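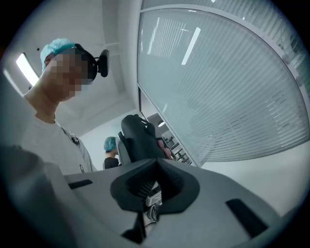 *Light blue cap, gray tee, eyes down.*

**Paralegal / case assistant wanted, small injury practice, Brestham**

Hi, I'm Judite Figueiredo, and I run a two-lawyer office on the second floor of the old Katsaros building. We do personal injury for people who got hurt on the job or on the road, plus a few wrongful death cases each year. I'm looking for a paralegal to start as soon as we find the right one, and I'd love for that to be soon, because my desk is starting to look like a filing cabinet that fell over.

The other lawyer here is Ayodele Wike. He tries most of our cases and I do most of the settling, though we swap when a client clicks better with one of us. Matúš Slanina has been our paralegal for 12 years and he's staying (thank goodness!), but he's moving to four days a week and can't keep carrying every file by himself.

## What you'd be doing

- Requesting medical records and bills, then calling again when they don't come
- Building the timeline for each case and keeping it current
- Drafting demand letters for me or Ayodele to mark up
- Talking to clients, a lot. Many of them are in pain, or out of work, or both, and they'd like to hear from a person
- Calendaring deadlines in Kadus, our case software. It's clunky, but you'll get used to it, and Matúš will sit with you while you learn
- Going along to court with Ayodele when there's a trial, usually to handle exhibits

You won't be answering the main phone all day. We have Filippos Tsakiris at the front for that, and he's very good at it.

## What I'm hoping for

I'd like at least 2 years in a law office, an insurance claims department or a medical billing office. A paralegal certificate is nice and I'll happily look at people without one. You should write a clear letter and be okay reading hospital charts (some of them are rough reading, so think about that before you apply). Spanish or Portuguese would be a big help with our clients from the Clilleneck side of town, but I won't rule you out over it.

## Pay and hours

Full time, Monday through Friday, 8:30 to 5. Trial weeks run longer and you're paid overtime for them. You get 15 vacation days the first year, health insurance from day one, and parking behind the building — bring a small car if you have the choice, it's tight back there. Pay depends on experience and I'll give you the number on our first call, before you've spent an afternoon on us.

## How to apply

Send a resume and a one-page letter to Judite Figueiredo, Suite 516, Katsaros Building, Brestham, or drop them off with Filippos. In the letter, tell me about a time you had to track down a piece of paper somebody didn't want to send you. I really do read these!

I'll talk to people as applications come in, first by phone and then in the office with me and Matúš. Please have two references ready for that second visit. If you're finishing a certificate program and couldn't start until September, write anyway and say so at the top.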